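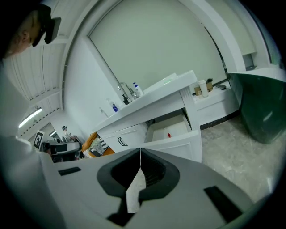 Plollix Vanity Notes

Version 7, 8/8/20
Maintained by Sewwandi Thambiah. Labels by Arif Haque and Lakmal Bandara.

What you get

400 short written notes on one white bathroom vanity and the things kept on it and in it: pump bottles, spray bottles, a cup, a small cardboard box, whatever ends up in the drawer. Each note records an item, where it was sitting, and where the labeller thought it belonged. The last part is opinion. Please treat it that way.

An earlier README called this "a complete guide to bathroom organisation". It was never that. It covers a single vanity in a single room, and the room is a good deal neater than mine.

Files

notes.csv — one row per note
places.txt — the list of allowed places (counter back, counter front, side counter, drawer, cupboard, floor, elsewhere)
disputes.txt — rows where the two labellers disagreed and stayed that way
pictures/ — reference views of the room
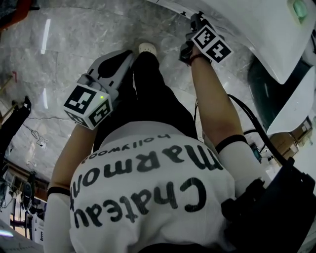 Grey marble floor with white veining, dark green panel at upper right.

How places were decided

"Counter back" means along the wall side, level with the tap or behind it. "Counter front" is everything else on the main top. The lower white surface at the side has its own label, because Lakmal kept calling it a shelf and Arif kept calling it a bench, and merging the two wrecked version 6.

"Drawer" is used only if the item can be seen in an open drawer. I don't accept guesses about closed ones, however confident. The same goes for the cupboards.

Floor colour should not be used for anything. It looks like a different floor depending on which picture you open, and I wouldn't trust a match built on it.

Item names

We use plain names: spray bottle, pump bottle, cup, box. Rafsan Abeysekara wanted "toner", "cleanser" and so on. I said no. A clear spray bottle could hold glass cleaner for all any of us can tell, and a blue label doesn't settle it.

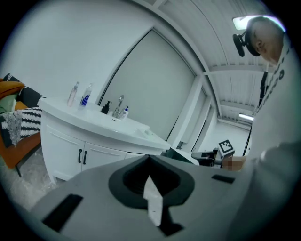 Colour goes in its own column and is allowed to be blank. If you need contents, you will have to find them somewhere else.

The "belongs" column

This is the column people ask for and the one I like least. Arif puts anything with a pump beside the tap. Lakmal would put nearly everything in the cupboard. They agreed on most spray bottles and on almost nothing small. 40 rows went to disputes.txt and I have left them there. Averaging two people's habits doesn't give you a rule for tidying. 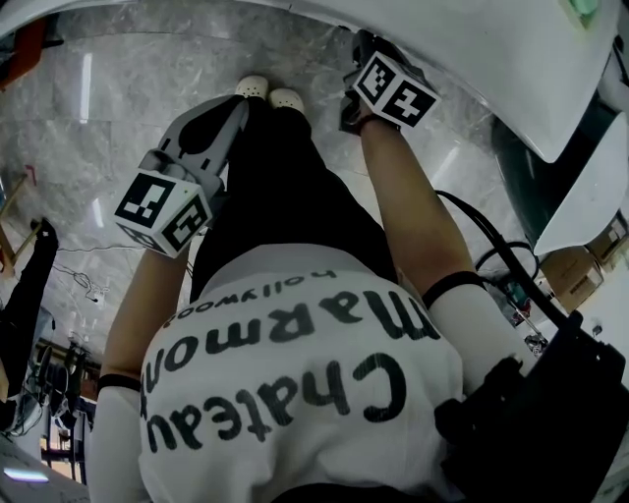

Marble tiles and seams, with white shoes on the floor.

Known problems

Eight rows use "bench" where they should say "side counter". Fix due in September.
"Elsewhere" is overused, mostly on small red things.
The chair with the striped blanket is outside the labelled area. Please stop filing issues about the cushion.

Reuse

Free to copy and change. Keep disputes.txt with the rest. Corrections go to Sewwandi, with the row number.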